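Reading time: 2 min
Print | E-mail

Selance opens its thirteenth neighbourhood shop in Oston

Jun 11, 2024 – The household and personal care retailer Selance today opened a new shop in the centre of Oston. It is the 13th shop of the company and the first one in the town. It takes over the premises of the former Bakker shoe shop, which were closed for two years.

The new shop offers more than 1000 articles for daily use, from soap and washing powder to baby care and first aid. Selance has chosen a smaller format than in its other towns, so that customers can find what they need quickly and on foot. 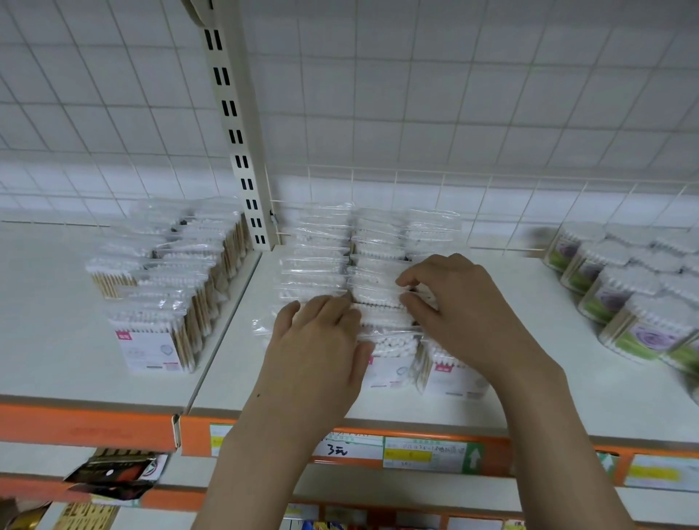 Opening hours are longer than what Oston was used to until now. The shop is open from Monday to Saturday, also in the evening, and parking behind the building is free for 90 minutes. The entrance has no step, and the aisles are wide enough for a wheelchair or a pram.

Together with the opening, Selance introduces its refill corner, developed with the supplier Jultari. Customers can bring their own clean bottle and fill it with liquid soap, shampoo or dish cleaner. They pay only for the weight of the product. An empty bottle can also be bought at the corner for those who come without one.

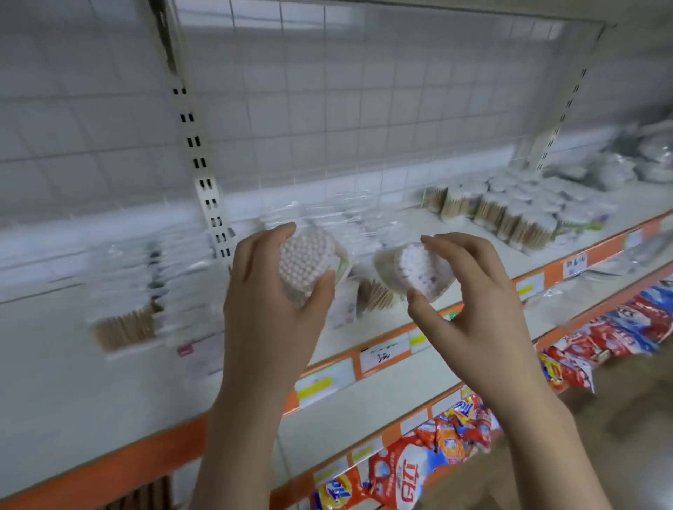
Cotton swabs in round packs on the shelf.

Selance will look at the results of the refill corner in August and then decide if other shops will receive it. The company is also asking customers in Oston which products they miss. Cards for this purpose are lying at the till – they can be filled in without giving a name.

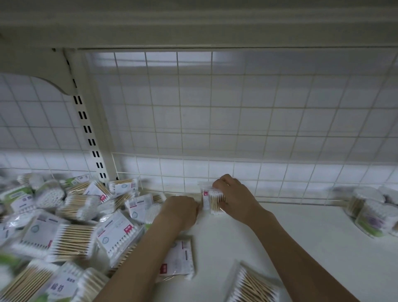 The shop still has open positions for Saturday work. Interested persons can ask at the till or write to the head office. Experience in retail is welcome, but it is not required.

Print this page | Send by e-mail

Comments (3)

marl_k: Finally something in the old Bakker building. Is the parking also free on Saturday?

Tess: Will the refill corner have something without perfume? My son cannot use the normal shampoo.

oston_north: Good, but we still need a bakery more.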